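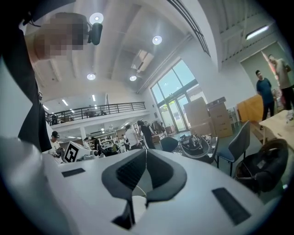
Page last changed: September

Hand-held gripper check, before and after recording
Method: two-hand demonstration capture, pose from square markers and gripper cameras
Setup name in the file tree: Riserel

Fill this in once per pair of grippers, per session. Write OK, FIX or STOP next to each line. FIX means the session can go on after the repair. STOP means no recording with that unit until I have looked at it. Comments below each item come from the September checks and stay in until the next revision.

Section 1. Gripper body

1.1 Housing closed, no open seam at the grip. OK
1.2 Finger pads seated, no play side to side. FIX
Comment: left pad on the Janier unit moved when pushed with a thumb. Screws tightened, checked again after 90 open and close cycles, no play. Look at it again next week.
1.3 Fingers meet at the tip when the trigger is fully pulled. OK
1.4 Fingers return to full open without help. OK
Comment: the spring on the Flulel unit is stiffer than on the other one. This does not affect the width signal. Operators notice it, so do not swap units between hands in the middle of a task.
1.5 Housing wiped down. OK

Section 2. Cameras

2.1 Lens clean, no fingerprints. FIX
Comment: wipe with the gray cloth only. Paper towel left lint on the lens and we lost the first clips of the morning.
2.2 Fingers in view from open to closed. OK
2.3 Camera mount tight. OK
2.4 Head camera strap snug, cable over the shoulder and clear of the arms. OK
Comment: if the operator turns the head fast the cable can pull. Leave a loop of slack at the collar.
2.5 Exposure locked. OK
Comment: lock it facing into the room. With the lens toward the glass doors the exposure settles too low and the inside of the fingers goes black. This was the largest single cause of dropped clips before we added this line.
2.6 Clocks compared between both grippers and the head camera. OK
Comment: compare again after every battery change. Two units that agreed at the start of the session did not agree after lunch.

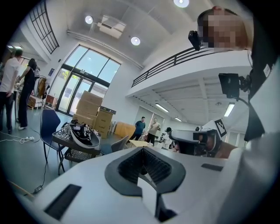 Also do the comparison with the unit that will be in the other hand, held up where both cameras can see it. A clock that looks right on its own can still be off against its partner, and the pose fit will hide a small offset until someone plots the two hands together.

Section 3. Markers

3.1 Marker flat on its mount, corners down. OK
3.2 Marker number matches the number in the session sheet. STOP, then OK
Comment: left and right were entered the wrong way round. The sheet has been corrected. No clips were kept from before the correction.
3.3 No glare on the marker at working height. OK
Comment: the round ceiling lights can wash out a corner when the gripper is tilted up. Matte print only.
3.4 Loose markers not in use put away. FIX
Comment: the tracker picks up any marker it can read, including ones that belong to another setup. Turn spare boards face down or take them out of the room.

Section 4. Room

4.1 Power strip and cables out of the walking path. FIX
4.2 Chairs pushed in. OK
4.3 Operators have agreed on start and stop words. OK
4.4 People not in the recording know it is running. OK
Comment: people in the background are fine for the method. We want varied backgrounds. They should stay out of arm's reach of the operators and not talk to them during a clip. Faces are blurred before anything is stored on the shared drive.
4.5 Same tasks not repeated from the same spot all session. OK
Comment: see results note below.

Section 5. Objects

5.1 Objects dry and free of chips. OK
5.2 Ceramic pieces gripped with soft pads only. OK
Comment: close slowly until contact, then stop. Do not squeeze to test the hold.
5.3 Object code entered before the clip, not after. FIX 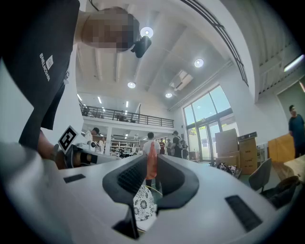

Dušan Kolev

Results note

The checklist was changed after we reviewed 2,000 clips recorded under the old one-page version. We sorted the rejected clips by cause. Exposure came first, clock offset second, wrong marker number third. A large share of the rest had no single cause we could name.

With the longer list, 79 percent of clips in the September batch passed the pose check on the first run. I am not claiming all of the gain comes from the list. The Bogdan script for the pose fit was also updated in that period, and the operators had more practice. A fair comparison would run the old and new lists side by side with the same people, and we have not done that.

Line 4.5 comes from a smaller test. A policy trained on clips from a single standing position did poorly when the table was moved. Clips from 3 positions were enough to make the problem mostly go away on the pick tasks. We do not have numbers yet for the two-hand tasks.

Open items

Pad play on the Janier unit, recheck.
New matte markers to print, both hands.
Saturday session: bring the second charger.
Line 5.3 has been FIX too many times. The form should refuse to start a clip with the object field blank.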